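Catalog > Textiles > Backdrops and Drapes > Black, Unstructured

Plesau Workstation Drape, Black (Item 2161)

Print this page | E-mail this page
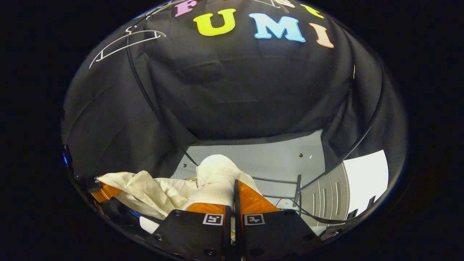

The Plesau drape is a plain black fabric panel for covering the rear and sides of a bench or table workspace. It is supplied flat, hemmed on all four edges, with no pockets, eyelets or printed marks. It can be hung taut or left in loose folds. Loose hanging needs more cloth than the opening it covers; see Sizing.

Fabric
Woven polyester, matte on both faces. Black only. Weight is the same across all lengths. The cloth is not coated and should not be treated as a splash guard. Colorfastness to rubbing is tested dry and damp on each dye lot, and lot numbers are printed on the carton label.

Sizing
Stock width is 98 inches. Stock drop is 70 inches. For loose folds, order one and a half times the width of the opening. For a flat hang, add 4 inches per side for fixing. The drop should stop short of the work surface if the lower part of the back panel has to stay reachable. Drops can be shortened at the Pranemden workroom before shipping. Shortened panels are not returnable.

Hanging
Clips, hook-and-loop tape or a tensioned rod may be used. Clips are sold separately in bags of 17. Fix the center first, then both corners, then the spaces between. Do not staple through the hem. A panel that sags at the sides usually has too few fixing points on the side returns.

Cables
Cables may run across the front of the drape or behind it. Secure them to the bench or the support, not to the cloth. A hanging cable will pull the folds toward it over time.

Letters and decoration
Cut-out letters in paper, felt or thin foam can be attached to the upper part of the panel. Pins are suitable for felt. Double-sided tape holds paper letters but may leave residue on removal. Pale and bright colors such as yellow, light blue, peach and pink read well against the black. White line drawings can be made with fabric chalk or a paint marker; marker lines are permanent. Abella felt letters are listed under Accessories. Where the drape hangs in folds, set each letter on the flat of a fold.

Care
Machine wash cold, separately from white or cream cloths for the first two washes. Line dry. Cool iron on the reverse. Remove all letters and tape first. Lint from light-colored cloths shows readily and can be taken off with a roller.

Also in this range
Pluvgate side return, black, sold in pairs
Plesau drape, flame-retardant grade, stock expected in June

Specifications last revised 18 April 2026.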